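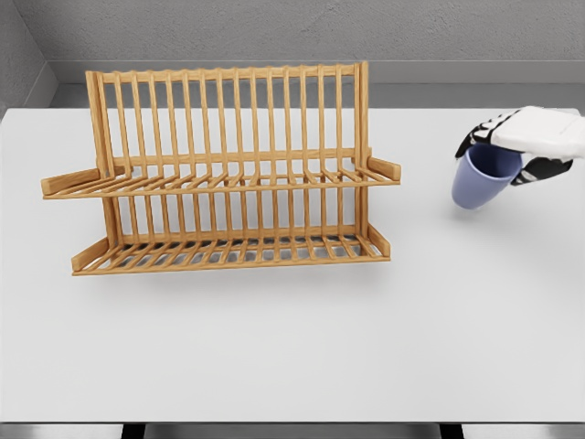 Preparing surtitles for a sung or spoken play

This page covers the making of surtitles for a stage work performed in a language most of the audience does not speak. It assumes one operator, one projector and a screen above the proscenium. The procedure was written for the Resbridge touring stage and works with any cueing software that can show a list of slides and step through them by hand.

Before you start

You need the following:

The performing text, with all cuts marked
A full translation, checked against the performing text
A recording of a complete run, even a poor one
A laptop with a second video output

Do not start from a published translation of the full play. Productions cut, and a title for a line that is no longer spoken is harder to fix in the booth than at the desk.

Step 1. Break the text into titles

Each title is one slide of at most two lines. Keep each line under 38 characters, spaces included. Break lines at a natural pause, and do not split an article from its noun or a name from its title.

In spoken drama, one title usually covers one to three short lines of dialogue. When two characters share a title, put a hyphen before each speaker's words. Three speakers on one slide is too many.

Our text of "The Salt Bride", a two-act piece with chorus, came to 1213 titles at the first pass. After editing it had 683. A reduction of that size is normal for verse, where the same thought is often stated twice.

Step 2. Cut

Read each title aloud at the speed of the recording. If you cannot finish it before the next one is due, shorten it. Remove in this order:

Repeated words and phrases
Forms of address, after their first use
Exclamations the actor's voice already makes clear
Adjectives that do not affect the plot

Sung passages that repeat need one title at the first statement. Leave the screen blank for the repeats, unless the repeat is longer than a minute.

Keep jokes short and put the punch line on its own slide. If it appears with the setup, the audience laughs before the actor has spoken.

Step 3. Number and mark the script

Number the titles in a single sequence through the whole show. Do not restart at the interval. Write each number in the margin of the script at the exact syllable where the title goes up, and mark blanks with a B and a short horizontal line.

Use pencil. In the Granik script 116 cues moved between the first stage rehearsal and the opening.

Step 4. Build the slides

White or light gray text on a black background. A plain sans serif face, centered. Pure white is too bright in a dark scene, so start at 80 percent and adjust in the house.

A 4000-lumen projector is enough for a screen up to five meters wide if stage light does not fall on it directly. Check this with the lighting operator before focusing – a single side lamp can wash out the lower line.

Set the fade to 0.2 seconds in and out. Longer fades look better on the laptop and lag behind the actors in performance.

Step 5. Rehearse the cues

Run the recording from start to finish with the marked script. Then attend at least two stage runs. Sit in the last row for one of them and read every title from there.

Actors skip lines. Practice jumping to a title by number while the screen is blank. In most programs you type the number and press Enter, but test it, as some versions display the slide at once.

Step 6. In performance

Follow the voice and the script, with the screen only in the corner of your eye. If you lose your place, go to blank, find the next entrance or music cue, and pick up from there. A short gap is less disturbing than a wrong line.

Save the file under a new name after each performance with changes. The Pretard and Kołodziej productions both toured with an old file for one venue, and the titles for the restored second chorus were missing.

Related pages: Synopsis sheets for the program; Screen placement in halls without a fly tower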